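Ritenbridge extends computer take-back program through August

November 21, 2018

The town of Ritenbridge will keep its free computer take-back program open until the end of August, after residents dropped off 2,124 desktops and laptops in the first season.

The program began as a trial at the Troltow Road transfer station. It was due to close this month. The town council voted to extend it and to add a second drop-off point behind the public library, so residents will now have two places to bring old equipment.

Machines are sent to Jurnum, a repair firm on the east side of town, where they are sorted. Those that can be fixed are wiped, given new parts if needed and passed on to schools and the adult learning center. The rest are taken apart for metal and circuit boards. 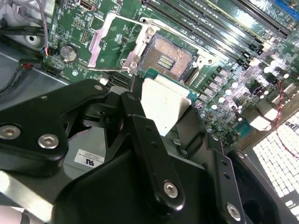

A processor and the open socket on a desktop motherboard.

The town pays Jurnum a flat fee for each load it collects. Under the old arrangement, computers went out with bulky waste and the town was billed by weight. The public works department said the new setup has cost less so far, but it will not have final figures until the budget review in the spring.

Residents may bring up to two computers per visit. Keyboards, mice, cables and flat-screen monitors are also accepted. Older tube monitors and televisions are not, and must still be booked for curbside pickup through the town office.

Hard drives are erased before any machine is passed on. Anyone who would like to keep a drive should remove it before drop-off, as parts cannot be returned later.

Both sites are closed on public holidays. Proof of address is required at the transfer station but not at the library.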